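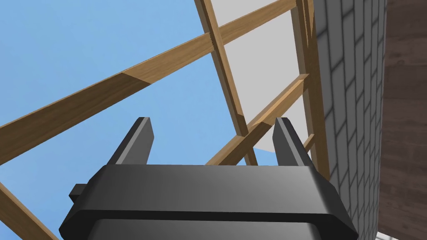 Posted in June by the Rasport Robotics Club build team | 2 min read
Print | E-mail | 17 shares | 2 comments

Sim League FAQ

What is it?
A student robotics contest, all in simulation. You drive a gripper arm through a site with wooden beams and a brick wall. Ours is called Darnusska.

Do I need a real robot?
No. Laptop only. Club has loaners, ask early.

Who can enter?
Anyone enrolled at Siriwardena. Teams of 2. No solo entries this season, sorry.

I've never coded. Ok?
Yes. Starter script moves the arm and opens the fingers. Change numbers, see what happens. Most people start their.

How is it scored?
Out of 300. Reaching the target is the big chunk, then time, then clean runs. Bumping a beam costs 30 every time. Yes, even a light tap.

Which view do we drive from?
Gripper view, both fingers in sight. You can swap to the overhead one in practice but not in scored runs.

Everything looks tilted, is my install broken?
Probaly not. View turns with the wrist. Zero the wrist and check again before you post in the help thread.

Can we use the Avari planner?
Practice yes, finals no. Write your own or drive by hand.

When do we meet?
4:30 pm, room 17. Bring a charger, outlets at the back only.

Where do I send my run file?
Upload page, team name in the file name. Late files go to the next round.

Print | E-mail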